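Notebook, room use and speakers project
May, entry 7

Started at 9:15, after the call with Vija Ozoliņš. I write it down now while I remember the order of things, since last time I waited until evening and Triin had to correct me.

The subject is still the Zavitz debate. The student club at Terkdale wanted to hold an open evening about campus speech rules, and they asked for the big hall, which has 700 seats. The college said yes, then asked for a security deposit, then said the deposit was only a proposal. The club put the first letter on its website and did not put the second one. So the public story is "college charges students for speaking", and the college story is "we never charged anything". Both are partly right, and this makes our coding difficult.

Our coding sheet has a column for "event refused" and a column for "event moved". We have no column for "event made expensive". Vija says we should add it. I am for it also, but then we must go back through the Nondow cases and read them all again, because there the fees were hidden inside the cleaning and staff costs. I remember two of them clearly. In one the invoice came after the event, so the fee could not have stopped anybody. I would not put this one in the new column.

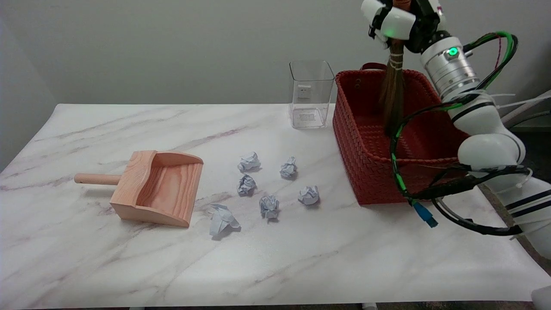

Triin Priedītis read the club's statement in the morning and made a good remark. The statement uses the word "banned" in the title and "delayed" in the text. The newspapers took the title. If we code from newspapers we get a ban, if we code from the documents we get a delay. Our rule from the winter says documents first, newspapers only when there is no document. I looked at my own coding of the Chávez lecture and I did not follow the rule there. I have corrected it: it was "refused" and now it is "moved, smaller room". The old value is kept in the comment field with my initials.

About the Chávez lecture, one more thing. The organizers said that the speaker was removed from the panel because of pressure from students. The faculty office said that the speaker did not sign the guest form in time. I asked for the form and got a copy. There is a stamp on it but the date is not readable in the scan. I have asked for a better scan. Until it comes, the reason stays "disputed" and please do not change it, even if it looks obvious to you.

11:40. Tested the new version of the sheet with Triin. We each coded the same pages from the Zavitz file without talking. We disagreed in 2 places:

- the line about "appropriate balance of speakers". I read it as a condition, she read it as advice. The word in the letter is "should". In the older letters from the same office "should" was always followed by a refusal when the club did not do it, so I think it is a condition. Triin is not convinced.
- the protest outside. She coded it as disruption, I did not, because the evening was not held yet. We agreed on her side to make a separate code for a protest before the event.
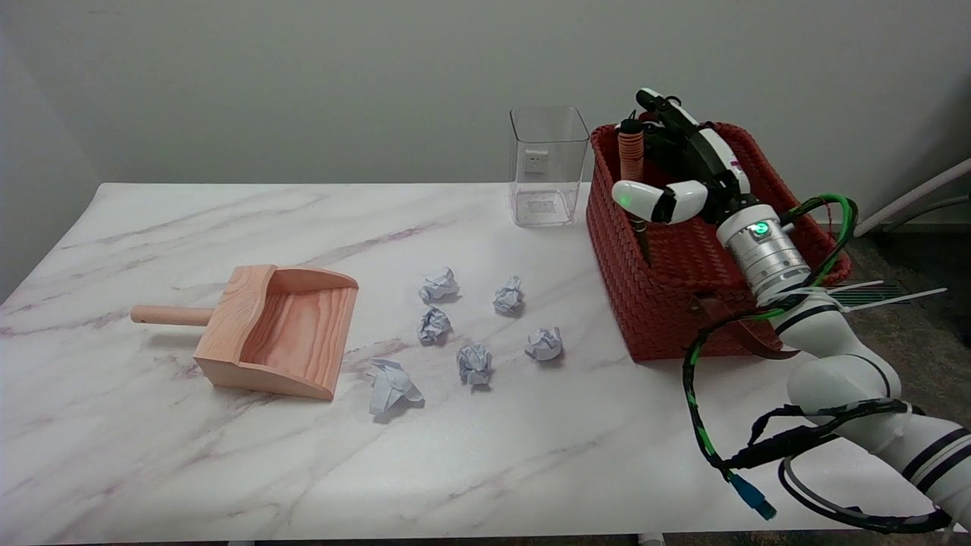 Vija wants to interview the club president. I am a little careful here. He has a habit of publishing his emails, and if we ask him "why did you write banned" he will publish this also, and then we are part of the story. I suggested that we send all questions to both sides on the same day and with the same wording. Vija agreed and will write the draft.

Not done: the Nondow rereading, the better scan, the definition text for "event made expensive". For the definition I have only this so far: a cost which was announced before the event, which the organizer did not have to pay for earlier events of similar size. Triin asks what is "similar". I do not have an answer yet. Maybe we use the room and not the number of guests, because the room is always in the documents.

15:20. Backup of the sheet made, old version renamed and locked. Vija has the key for the paper folders until the next meeting.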